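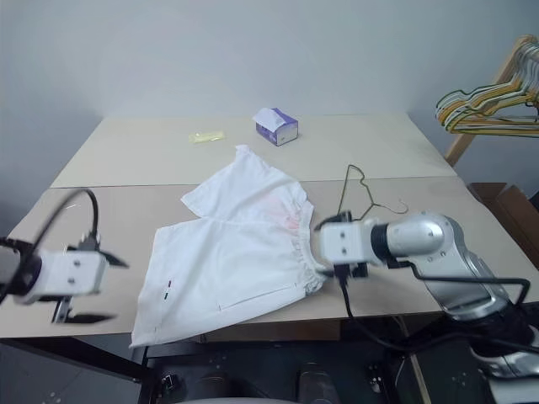

White shorts on the two-panel table, right gripper at the waistband.

Gripper trials on the clothes table: your questions

Last updated 24 Jun 2018

I get a lot of emails about the gripper trials, and plenty of them ask the same things, so I've put my answers in one place. If yours isn't covered, write to me and I'll add it when I get a minute.

What are you trying to find out?

Which fingers cope best with soft, floppy things. I've got two sets on the go: the plain ones from Tripathi and a softer pair made by Tundance. Both fit the same gripper body, so I can swap them without touching the arms or the controller, and that makes it a fairer fight.

Why shorts?

Because shorts are horrible! A towel is flat with four corners and it more or less behaves. Shorts have two legs, seams all over the place and a gathered waistband that springs back into pleats as soon as you let go of it. I wanted something that would show up a weak grip quickly, and the shorts do it every time.

Where do you tell the arm to grab?

At the waistband, nearly always. There's more cloth bunched up there, so the fingers have something to close on. I tried starting from the leg hem with the Tripathi fingers and kept pinching fresh air. The Tundance pair did better on the hem but sometimes took hold of both layers, and then you can't open the leg out.

How many tries does each set get?

50 per garment, then I swap. I lay the shorts out by hand each time and I don't smooth them properly, a few rumples are part of the job.

Doesn't white on a pale table confuse the camera?

It makes life harder, yes. I thought about a dark cloth underneath and decided against it, as most people who ask me about this have pale worktops and pale washing. If you're just starting out, do use a dark cloth – you'll have a nicer week than I did. The seam between the two table panels is another one to watch. My first edge finder was very fond of it and kept reporting it as a hem.

Why are there hangers about?

Hanging things up is the next stage. The thin wire sort is the one I'm most worried about, since it lies so flat that stiff fingers tend to push it along the table. The plastic ones ought to be easier to get under. Ask me again when I've done them.

Do both arms use the same gripper?

Yes, same design left and right. Nisha Vishwakarma at Atville tried a mixed pair and told me she spent more time on the settings than on the clothes, so I've kept mine matched.

What about the cables?

Leave more slack than you think you need. I had mine too tight at the start and the wrist pulled up short on a wide reach. Big loops look untidy but they've given me no bother.

Which fingers should I buy?

For clothes only, I'd go for the softer ones. For a mix of clothes and boxes I'm still on the fence.

Can I come and see it running?

You can, at the Tarkinville workshop. Email first so I can tell you which set is fitted, and bring a garment if you like. Nothing with sequins, please.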